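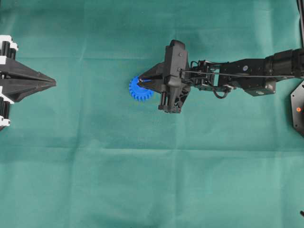
Bassey gear kit goes back to schools with new blue parts

The Nerkdale parts library will start lending the revised Bassey gear kit in December. The kit is a tabletop set for teaching basic gear trains and has been out of circulation while its plastic parts were replaced. All 176 kits in the library's stock are covered by the change, and borrowers will not be able to reserve the old version.

The main change is in the gears. The earlier ones were pale gray and were molded with a flat face on both sides. The new gears are bright blue, with a ring of short, blocky teeth and a round raised hub on one face. The bore runs through the hub and fits over a metal pin. The gear is meant to turn freely on the pin, so there is a small clearance between the two, and users should expect a little side play when a single gear is mounted by itself.

The raised hub was added at the request of teachers who had used the first version. On the flat gears, the only way to lift a part off its pin was to catch it under the teeth, and a gear pulled up at one side tended to tilt and bind. The hub can be gripped directly and pulled straight up. It also shows which way the gear goes on: hub side up in every exercise except the last one in the booklet.

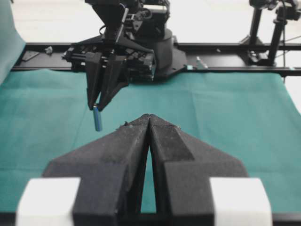
Aarti Kashyap, who manages the teaching collection at Nerkdale, said most of the returns on the old kit came from worn bores.

"The teeth held up fine. The hole in the middle did not," she said. "Once the hole is oval, the gear leans, and then it skips against the one next to it. You can see a student turn the first wheel and the third one just sits there. We were replacing gears that looked brand new from the side."

The replacement parts are molded by Drurado in a harder plastic. The bore is longer than before because it now passes through the hub as well as the body of the wheel, which spreads the load along more of the pin. Nerkdale ran a set of the new gears on a test board over the summer and measured the bores again at the end. The wear was within the limit set for lending, and the order was placed after that.

The pins themselves are not new. They are the same round metal pins used in the earlier kit, with a rounded end to help the gear find its seat. Boards already held by schools will take the new gears with no changes. Old and new gears should not be mixed in one train, however. The tooth spacing is the same, but the gray wheels are slightly thinner, and a mixed pair will mesh over only part of the tooth width.

Bunent, which supplies the storage trays, has changed the foam insert to match. The old insert had a shallow round pocket for each gear. The new one has a deeper well in the center of each pocket for the hub, and gears are stored hub down with the teeth resting on the foam. Schools that own a tray and want only the insert can order it through Nerkdale at the normal parts rate.

The booklet has been rewritten to go with the new parts. It has 20 exercises, starting with a single gear on a pin and ending with a compound train. The early pages deal mostly with handling, and these are the ones Kashyap recommends that teachers go through first:

Lay a cloth over the table before opening the tray. A plain cloth with a flat weave is best. It keeps small parts from sliding and gives enough contrast to find them again.

Smooth out large folds. A gear set down across a fold will not lie flat, and it is harder to pick up squarely.

Hold the gear by the hub, with the grip centered. Gripping by the teeth is acceptable for moving a gear across the table but not for mounting it.

Line up the bore with the pin before lowering the gear. If the gear stops partway, lift it clear and start again. Do not press.

When adding a second gear, turn it slightly as it goes down until the teeth drop into the gaps of the first.

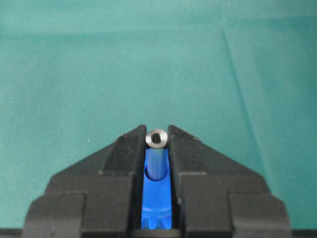 Dust was a common problem in the first version, and the booklet now has a half page on it. Lint from cloths and foam collects between the teeth and inside the bore. It does not damage the plastic but makes the gears turn unevenly, and students often take this for a bad fit. A dry brush is enough for the teeth. For the bore, the booklet calls for a cotton swab, also dry. Oil should not be used on any part of the kit – it softens the foam insert and leaves marks on the booklet pages.

The color was chosen after a short trial with 2 options, blue and orange. Both were easy to pick out on a table. Blue was kept because the crank handle in the kit is already orange, and a gear of the same color was confused with it in the printed drawings. The drawings in the new booklet use solid blue for the gear being moved and an outline for the gears already in place.

Lending terms are unchanged. A school may borrow up to 4 kits at a time for one term. Gears are counted on return and missing ones are charged singly. Under the new terms a cracked gear is no longer charged if it comes back with the kit, as Nerkdale wants to collect failed parts and send them to Drurado for inspection. Borrowers are asked to put cracked gears in the small bag in the lid and to write the exercise number on the label.

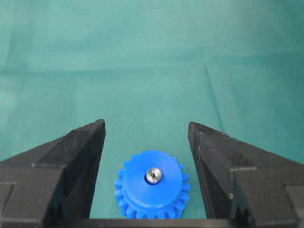

A loose fit should also be reported. The correct test is to seat one gear on its pin, hub up, and turn it by hand through a full circle. The gear should move without catching, and the rim should stay level as it turns. A narrow gap between the pin and the plastic is normal. If the rim rises and falls during the turn, the gear should be set aside and a spare used in its place.

Spare gears can be ordered by schools that own their kits. They are sold in packs, and each pack contains one size only. The old gray gears will not be made again, and Nerkdale has set aside the remaining stock for repairs to kits that were bought outright.

Sample kits can be tried at the Nerkdale front desk during opening hours. Reservations for the December loan period are made on the same form as other teaching sets, under the heading "Mechanisms."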